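Home | Teams | Results | Jobs | Contact

Search this site Go

Passtead Racing: Data and Tire Assistant, Late Model Program

Read this before you apply. Most racing job ads promise a dream, and we have our doubts about dreams. Passtead runs two Late Models on short tracks, with a full-time crew small enough to fit in one van.

You would log tire pressures and temperatures, keep the setup sheets straight and tell the crew chief when the numbers don't support his hunch. He won't always thank you. Last season's log ran to 2,536 entries, and too many of them were guesses.

The job runs 18 race weekends, with up to 13 nights away in August. Between races you work in the shop, including sweeping it. We don't care much for simulator trophies or "passion" – show us a spreadsheet you built and can defend. A valid driver's license is required.

There is no path to a driving seat. Please don't ask.

Send one page and a sample of your work to Macarena Cifuentes at the shop. Skip the cover letter.
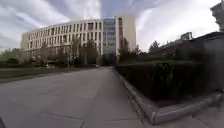 Concrete paving, both pictures 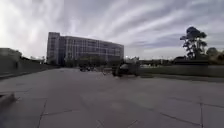
Montserrat Bustamante
Team Manager, Passtead Racing

Interviews are held in the shop, starting at 7 a.m. Bring shoes you can work in, as part of the interview is an hour with the tire crew.

Recent
Gevano stays on as parts supplier
Peñalver test: what the lap times don't say
Geteo Speedway entry list
Used wheels for sale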